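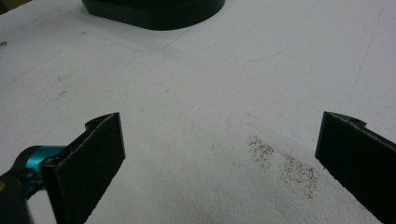

The evening bus between Uromley and Stokevwood will run again from July, the parish office has confirmed. It stopped last winter, when the old operator gave up the route.

The new service leaves Uromley at 7 and takes 40 minutes, with a stop at Jorkham market. 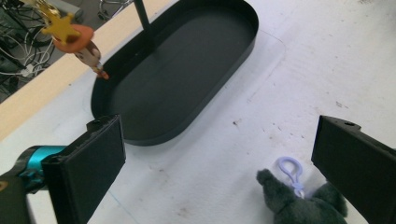
Olga Arroyo, who works late shifts in Stokevwood, was glad to hear the news. "I was paying for a taxi three times in a week," she said. Emiliano Saavedra of the parish office said that the timetable will be posted at each stop before the service starts. 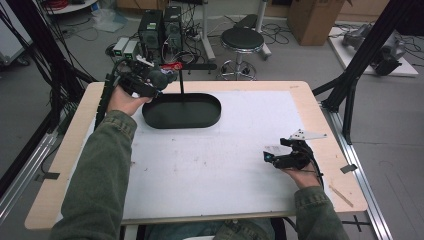 Can passengers still use their old paper tickets?

Old tickets are accepted until the end of July, and after this they can be exchanged at the Jorkham office.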